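The Piano Tuner of Laur

Normunds Kairys came to Laur in January, on the last bus, with a leather bag and a cold. The woman at the guesthouse, Divina Samonte, gave him soup before she asked him his name.

"You are the man for the piano," she said.

"Yes. Where is it?"

"In the school. It is very bad. The mice lived in it for two winters."

In the morning he walked to the school through deep snow. The piano was a Drolletti, older than his father. He opened the lid and pressed one key, then its neighbor. Both gave the same sad note. He took off his coat and began.

He worked for 4 days. Children looked at him through the door and ran away when he turned his head. Only one boy came in, and he sat down on the floor without a word.

"Do you play?" asked Normunds.

"My mother played," said the boy. "She played on this one."

Normunds did not ask more. He gave the boy the small felt wedges to hold, and the boy held them in his open hand as if they were eggs.

On the last evening the low strings were clean, and the high ones almost. Divina came with the soup pot wrapped in a towel. She wanted to pay him the rest of the money, but he was listening and did not see it.

"Try it," he said to the boy.

The boy wiped his hands on his trousers. He found one key with one finger, waited until the sound was gone, and then he found the next.

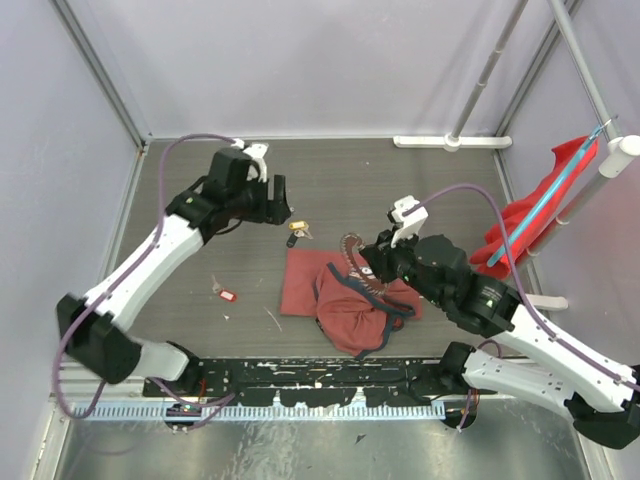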